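Granik Counter Demos

212 shares | 17 comments

Granik is a set of kitchen counter tasks done by a two-armed humanoid in simulation, with a person driving both arms from start to finish. We put it together because we wanted to teach a policy by showing it things, and we kept running out of good showings. There are 2092 of them now, and we are really happy with how they came out!

## What's in it

Every demo is one person steering the robot through one short job at a counter. The operator wears a headset and a pair of tracked gloves, and the arms and fingers follow along. There is no scripted motion anywhere in the set. If a hand wobbles on the way to a grasp, that's a human wobble, and we left it in on purpose.

The tasks come in 17 variations. Most are pick and place: take an item off a board, put it in a box, go back for the next one. A few ask for both hands at once, and those are our favorites to watch (also the hardest to do, as anyone who has tried to hand an object from one simulated palm to the other will know).

Each demo folder holds:

- head camera video
- joint positions for both arms and all the fingers
- glove commands, before and after smoothing
- object poses at every step
- a one-line instruction in plain English

The glove commands before smoothing are new in this release. People at Trudemstead asked for them in May and they were right to ask. You can learn a lot about what the operator meant to do from the gap between the glove and the hand.

## How the demos were made

All recording was done at our Stoncombe office on 3 operator stations. New operators got a Friday afternoon of free play first, with no goals and nothing saved, just grabbing things and dropping them. It sounds like a luxury, but the first real demos got much smoother once we started doing it.

Layouts are shuffled between demos. The board, the box and the items all shift, and the items themselves are swapped from a small pool of groceries. Lighting and counter texture change too. The operator sees the new layout only when the demo starts, so there's a short pause at the front of most recordings while they look things over. Trim it if you like – the `start_move` field tells you where the arms first get going.

We kept failed tries. They sit in their own folder, marked with the point where the operator gave up, and we'd love to see somebody do something clever with them.

## Viewing

The head view is letterboxed in the exported video, so crop the black bands before training if your model cares about that. To play a demo with the joint plots next to it:

 sutter view demos/0017

Sutter is our little replay tool and it ships in the same repo. It can also step the simulator from any saved state, so you can stop a demo halfway and take over with your own gloves. 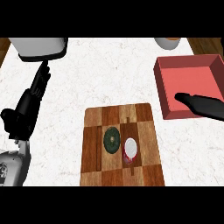

Taking over midway is great fun, and it's also how we made the recovery set. An operator loads a state where a policy got stuck, finishes the job by hand, and the new piece is saved with a link back to the original. If your policy keeps failing at the same grasp, a handful of these can help more than a big pile of fresh demos.

## Known problems

Finger contact is softer than it should be, so some grasps would slip on a real hand. Left-handed demos are fewer than right-handed ones. In a few of the older recordings the instruction names the wrong item; we fix these as they get reported, so please open an issue with the demo number.

Sutter sometimes opens with the plots out of step with the video. Press R to reload and they line up again.

## Adding your own

Yes please! Record with the same folder layout, run `sutter check` on it, and send a pull request. Other glove models are welcome – just add the mapping file so we can replay your hands on ours.

17 comments | Share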